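Members' Forum: Workload and Pay
Thread: Marking allocation for the January resits

g.levesque
Colleagues are reminded that the branch has asked management to withdraw the new marking allowance of 24 minutes per script. The request was sent on January 28, 2023 and concerns all 740 resit scripts. No reply has been received.
Ghislain Lévesque, branch secretary 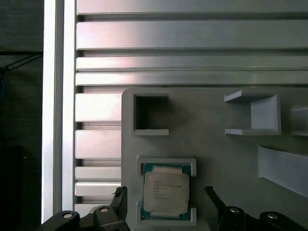 Lernel College Staff Union – Engineering and Computing Section

hiebert_rep
The section met and supports the request. Members are advised to keep a written record of hours worked beyond the allowance.

tarkitside2517
I must disagree with the emphasis on minutes. The allowance at the Tarkitside campus is the same, and most of us can work within it. Our difficulty is the three-day return date, which the letter does not mention.

g.levesque
The return date was left out because it falls under the separate Skurkholm agreement. I accept that the letter could have said so.
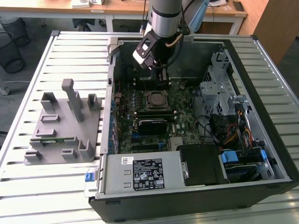 Desktop computer with its side panel removed, robot arm over the case

tarkitside2517
With respect, that agreement covers first sittings only. Please see section 3.

hiebert_rep
Our reading differs – section 3 refers to "all assessed work." I would ask that the matter be placed on the agenda before any further letter is sent.

g.levesque
Agreed. It will be taken as the first item. Members wishing to submit wording should send it to the branch office in advance.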